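Inspection record, packing cell 2 - follow-up to a dropped cup
Site: Badum service kitchen
Equipment: Grerberg two-arm packing cell, running Rolto control software
Period covered: August
Status at close of visit: **restricted use, pending two repairs**

## Reason for inspection

During an afternoon run the cell released a lidded cup before it had been lowered fully into its carrier. The cup tipped, the lid came away and liquid reached the work surface and the floor in front of the cell. The operator used the emergency stop. There was no injury. The drink had been filled at 90 degrees, and the site has therefore recorded the event as a near miss with potential for scalding.

The inspection was carried out with the cell in its normal packing layout. Cups used for the checks contained cold water or were empty. The items below follow the order of the site's standard checklist; items not relevant to the event have been left out.

## Part A - Gripping and release

- [x] **A1. Fingers secure, no visible cracks.** Satisfactory. Fixings were tested by hand and with a torque driver.
- [ ] **A2. Finger pads clean and free of residue.** Not satisfactory. A sticky film was found on the inner face of one pad. It was cleaned during the visit. The daily cleaning sheet does not mention the pads and must be amended.
- [x] **A3. Grip force within set limits.** Satisfactory on all trials.
- [ ] **A4. Release only after the cup is seated.** Not satisfactory. See comment.
- [x] **A5. Lid remains closed while held.** Satisfactory. No lid lifted during the trials.

**Comment on A4.** The release command is sent when the arm reaches a stored height. It does not wait for the force reading that would show the cup resting in the carrier. The stored height was taught with a carrier from an earlier supplier, and the present carrier has a deeper well. In 50 placing trials the cup was let go early on 13 occasions. On most of these it dropped a short way and stayed upright. The remainder leaned against the wall of the well and had to be straightened by hand.

The fingers close on either side of the lid, and the weight of a full cup is therefore carried at its widest and highest part. This is acceptable for lifting. It leaves little margin at release, when any sideways movement of the fingers is passed directly to the lid.

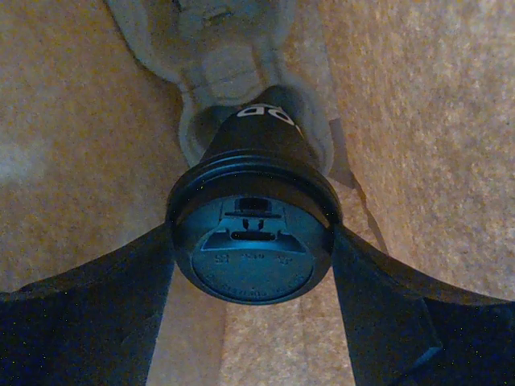 *Prepared by the Inspecting Engineer, Siriwan Equipment Safety*

The carrier was also examined inside the outer packaging. Moulded pulp gives slightly under load, and a carrier that is not lying flat presents its wells at a different height from the one stored. The checks under A4 should be repeated with the carrier both on the open work surface and inside the packaging, as the two results may differ.

## Part B - Carrier and bag

- [x] **B1. Carriers stored dry and undamaged.** Satisfactory. Two were rejected from the stack for crushed corners.
- [ ] **B2. Carrier confirmed level before loading.** Not satisfactory. There is no step in the program or in the written procedure that requires this.
- [x] **B3. Bag of the approved size in use.** Satisfactory.
- [ ] **B4. Bag opening clear before an arm enters.** Partly satisfactory. The check is made by the operator at the start of a batch only. It should be made for every bag.
- [x] **B5. Bag handles do not catch on the gripper.** Satisfactory on the day. The operator reported one earlier catch, which had not been entered in the log.

**Comment on B5.** Minor events of this kind must be written down when they occur. The log for the month held no entries before the near miss, although the operators described several small stoppages without difficulty when asked.

## Part C - Arms, cables and shared working area

- [x] **C1. Arm mountings tight.** Satisfactory.
- [x] **C2. Cables undamaged.** Satisfactory. Outer covering examined along the full length of both arms.
- [ ] **C3. Cable loops clear of the items being packed.** Not satisfactory. See comment.
- [x] **C4. Arms do not meet at reduced speed.** Satisfactory.
- [ ] **C5. Arms do not meet at full speed.** Not tested. Full-speed running is suspended until A4 is closed.
- [x] **C6. Emergency stop halts both arms.** Satisfactory from each stop position.

**Comment on C3.** Both arms work at the bag together, and their purple cables hang in loops at the wrist end. On the left arm the cable passes below the bag before returning to the forearm. A loop in this position could draw the bag or tip an open carrier if the arm withdrew quickly. The existing ties are sound, but further ties are needed nearer the wrist. Enough slack must be left for the wrist to turn through its whole range - the cable should be checked by hand before power is restored.

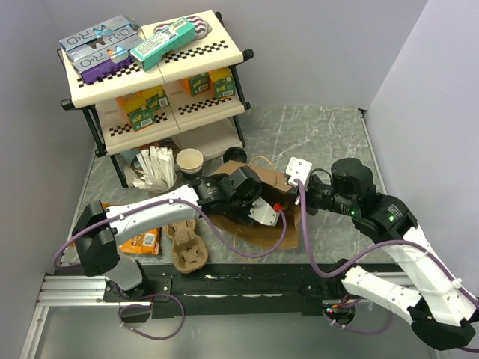
Siriwan Equipment Safety | Inspection Records | Page 2

## Part D - Surroundings

- [x] **D1. Shelving stable, stock within reach.** Satisfactory. Cartons and boxes are kept on the upper levels, with cups and wrapped straws or utensils at the bottom.
- [ ] **D2. Front edge of the cell in good order.** Minor. The black beam is scuffed and has a long chipped streak. Smooth any raised edges and repaint.
- [ ] **D3. Loose packets kept away from arm joints.** Minor. Snack packets were lying at the left front, close to the elbow of the left arm. A marked tray position is advised.
- [x] **D4. Spill kit available.** Satisfactory.

## Actions required

1. Change the release step so that it depends on the force reading, and teach the stored height again with the present carrier (A4). Before any hot drink is packed.
2. Secure the cable loops on both arms (C3). Before any hot drink is packed.
3. Add a level check for the carrier and a clear-opening check for each bag (B2, B4).
4. Add the finger pads to the daily cleaning sheet (A2).
5. Attend to the front beam and packet storage (D2, D3) at the next planned stop.

Until actions 1 and 2 have been signed off, the cell may be used at reduced speed for dry goods and empty cups only. The full-speed test under C5 is to be carried out at the return visit, and its result entered on this record.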